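Soup spoons, placemats and a table I finally like

1/22/20

I ate soup out of a mug for most of December. Standing up, usually, with whatever spoon was on top in the dishwasher. So this year's resolution (the only one, I'm keeping it small) is to sit down for lunch with a real place setting, even when it's just me and leftover lentils.

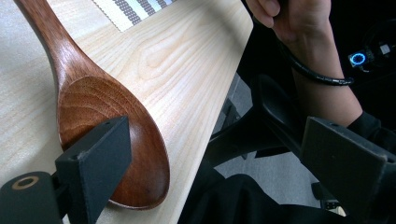 Wooden spoons are what got me started. My aunt in Estmont had a drawer full of them and I always thought they were for stirring, until she handed me one with a bowl of chicken and rice and I never wanted to go back to metal. It doesn't clank and it doesn't burn your lip! The ones I like best have that reddish-brown color and a bit of shine on the handle, with a long shallow bowl so you can sip from the side. Against a pale table they look so warm. I wash mine by hand and dry them right away, and every couple of weeks they get a little oil from the Jacobs hardware store, the kind for cutting boards.

Then there was the placemat question. I'd been using paper towels, which Wendy Clegg (my neighbor, my soup supplier, my toughest critic) called "camping." She has cloth ones that need ironing and I'm just not going to iron a placemat. I went with gray and white stripes. Stripes hide a drip pretty well, and they give you something to line the dishes up with if you're fussy like me.

For the dishes I'm on team saucer. A small white bowl on a white saucer, the kind with a thin dark rim, and you've got somewhere to put your spoon down and half a cracker too. I know it's one more thing to wash. I don't care, it makes canned tomato soup feel like I ordered it.
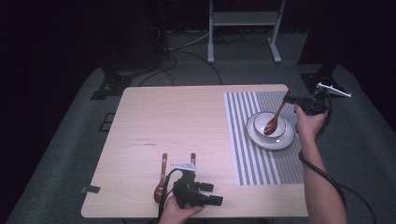
Which side does the spoon go on?

On the right, says every etiquette page I've read, and my aunt too. But I'm left-handed and I eat alone on most weekdays, so mine goes wherever my hand wants it. When Wendy comes over there are 2 of us and I set hers properly. She noticed. She'd never say so, but she noticed.

The mat I like to push toward one end and leave the rest of the wood bare. I love a light tabletop with the grain showing and I spent way too long looking for one. I nearly bought a dark one from Trevonley, and then I saw the price was 799 and went and had a lie-down.
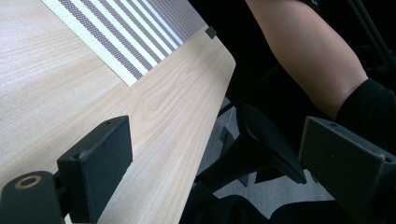
Anyway, I'm three weeks in and I've only cheated once, with a burrito, over the sink. Next up is napkins. Wendy says cotton, I say whatever's on sale, and if you have a kind that survives turmeric please tell me in the comments, I'm begging you.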